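### 4.2 Target selection from the wrist view

The planner in Mukiler takes its grasp target from a single wrist image. The segmentation module returns one mask per item, and each mask is scored on three terms: how much of its outline is free of other items, how far its center lies from the basket wall, and the angle between its long axis and the approach direction. The highest score wins, and the arm moves to a pre-grasp pose above that item.

Baskets are harder for this step than flat trays. The weave produces many short edges that the segmenter can take for item borders, and the gripper fingers hide part of the view during the approach. Figure 3 is a wrist view with a cucumber, a tomato, a pale eggplant-like item and leafy greens in a wicker basket. The lower edge of the tomato is hidden by the fingers. We mask out the gripper with a fixed template before scoring, so an item in this position is scored only on its visible outline.

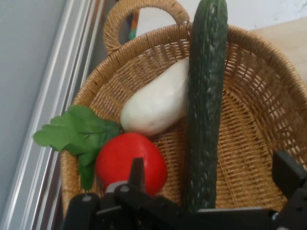 **Figure 3.** Wrist view of mixed produce in a basket.

Svatopluk Polák objected to the fixed template when he read a draft of this section. In his view a template drawn for one finger opening will be wrong at every other opening, and the error will fall exactly where the next grasp is planned. He suggested rendering the mask from the joint readings instead. We tested this on 199 recorded approaches. The rendered mask changed the selected item in 18 of them, and we have used it in all later runs.

### 4.3 Holding check

After closing, the controller has to decide whether an item is in the fingers. Motor current alone was a poor signal for soft produce. We therefore added a visual check to Jarkine, our control layer. It compares the item mask with the rendered finger mask and asks whether the two stay in contact over 6 consecutive images. Long items need extra care, as their masks often run out of the image at the top and their length can't be measured. Figure 4 has a cucumber in this state, with its lower end between the fingers.
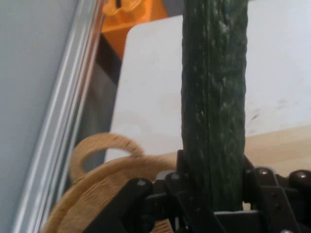
**Figure 4.** Wrist view used in the holding check.

For such items the check ignores length and uses only the width of the mask just above the fingers. Blur widens the mask by a few pixels, so the contact threshold is loosened when the wrist speed reported by the arm is high. The whole check runs at the camera rate and adds no pause to the motion. If contact is lost, the controller stops the lift, opens the fingers and returns to target selection with a new image. The time limit for one full check is 700 ms, after which the attempt is logged as undecided.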